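Candy sorting table opens the season at Tarlow hall

The snack exchange in Tarlow is back for March, and the first table was set out this week under a purple flowered cloth. Wrapped candy and small snack packets go out loose on the cloth, next to a long open cardboard box, and are sorted from there into mixed bags.

The exchange is run by Natsumi Ogura, who started it in her own kitchen in Kneath before moving it to the hall. This year she is hoping to fill 1000 bags. Last year's total was 1289, but that included a second weekend, which the hall can't offer this time.

"People bring what they like to eat," Ogura said. "Some of it comes from the grocery on the corner and some comes back in suitcases. We take all of it as long as it's sealed."

Many of the packets have Chinese lettering on them, and one white one also carries the words "ALL'S WELL" and "ENDS WELL" in English. Others are plain twists of candy in red or pink wrappers.

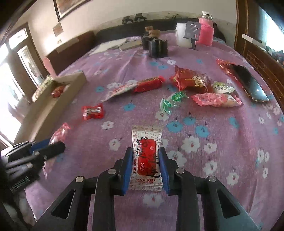
How the bags are made up

Each bag gets a mix of hard candy, soft candy and at least one larger packet. Nothing is opened or repacked. Anything with a torn seal is set aside, and so is anything without a readable date.

The cardboard boxes are the shallow kind, kept from year to year and marked by hand. Ogura prefers them to tubs — the sides are low enough that a person sitting down can see what is in them. Finished bags are tied and stacked by the door until they are collected.

Larger packets are sorted last. They take up the most space, and a bag that starts with one tends to end up short on everything else.
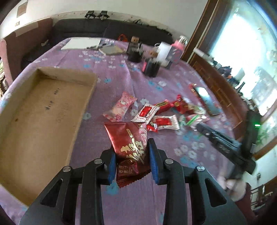 Chocolate is accepted until the end of the month. After that the hall gets too warm in the afternoon, and last spring a full box had to be thrown out. Dried fruit and crackers are welcome at any time. Homemade items can't be taken.

Bags cost 3 dollars each, with a limit of 30 for any one group. Schools and clubs in Hinditz can ask for theirs to be held at the desk. Money from the sale goes toward new folding tables, as two of the old ones no longer lock.

Drop-off is at the side entrance from 10 a.m. to 4 p.m. Parking behind the hall is closed for resurfacing, so drivers should use the lot across the street.

Recent items

Linia bus stop moves one block north
Kneath library adds evening hours
Hinditz footbridge to be repainted
Seed swap returns to Tarlow hall
Street sweeping schedule for March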